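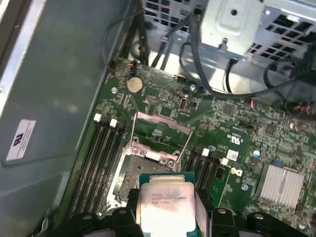
We had a bit of a fright on the refurb line at Sosside this month, and I promised I'd own up to it in the newsletter. During a night run the arm stopped dead over a board with a processor still in its fingers. The force reading had drifted by 9 newtons – small, but on the wrong side of where it should be – and it had been pressing harder than we thought for 15 cycles before the watchdog cut in. We lost one socket to bent pins. I've said sorry to Clonton, who sent us the machines!

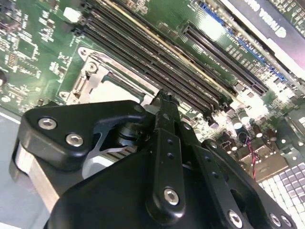
The fault was in the zero offset. Pyo, our control software, only took a fresh zero at start-up, so any drift just sat there and grew through the shift. It now takes one before every pick, which costs us almost 300 milliseconds. I've also added the gripper's hex screws to the morning check, as a loose one could feed a false reading too, and when you're reaching in over the memory slots you don't want to be guessing. Please do them with the arm locked off, not just paused (yes, I've been guilty of that).

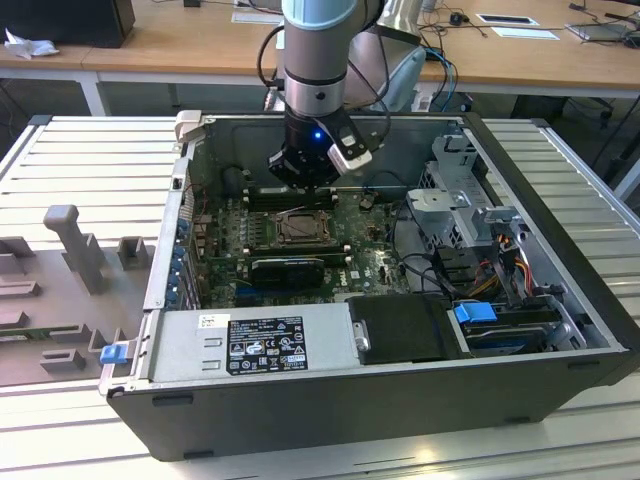

The arm over the memory slots, side panel off.

Polton are lending us a reference load cell until the end of September, so if your readings look odd, shout and I'll bring it round.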